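Subject: Re: [sukville-homes] Small bathroom storage, what fits?
Date: December 20, 2019

On the list, a member in Flastgate wrote:

> We are redoing the bathroom in the rental and I can't decide
> between a pedestal sink and a vanity with doors. The room is
> small and the washer has to stay in there. Does a cabinet make
> it feel too crowded? And is a mirror cabinet worth the money
> over a plain mirror?

I'd go with the vanity. We had a pedestal sink until June and everything that now sits behind the doors used to live on the floor next to the toilet. Get one on legs if you can. Ours is raised a little and I can get a flat mop under the front of it.

Measure the door swing before you order. I was set on a wider Lindemann unit and had to go down a size — the door would have come within 3 inches of it. Check that the toilet lid and the washer door both open all the way too. Tape on the floor works fine for this.

On the mirror cabinet, yes, but look at how much of it is open shelf. Things on open shelves get dusty and you see all of them. I keep it to a few bottles and put the rest below. The top shelf stays empty most of the time and I don't miss it.

The cabinet was a floor model from Urnent and I got 54 dollars off for a scratch on the back. The faucet is a plain single lever. I would not pay 100 dollars more for the two-handle kind, they are harder to wipe around.

A sponge on the corner of the counter gets used more than one under the sink. I do the basin and the faucet every evening and that's most of the cleaning.

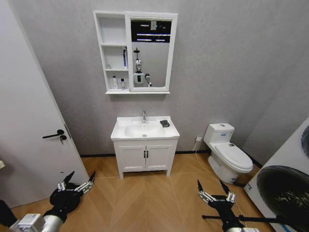
If you do end up with the pedestal, look for a narrow shelf unit for the wall over the toilet. Ask Urnent about returns first, they were slow with mine.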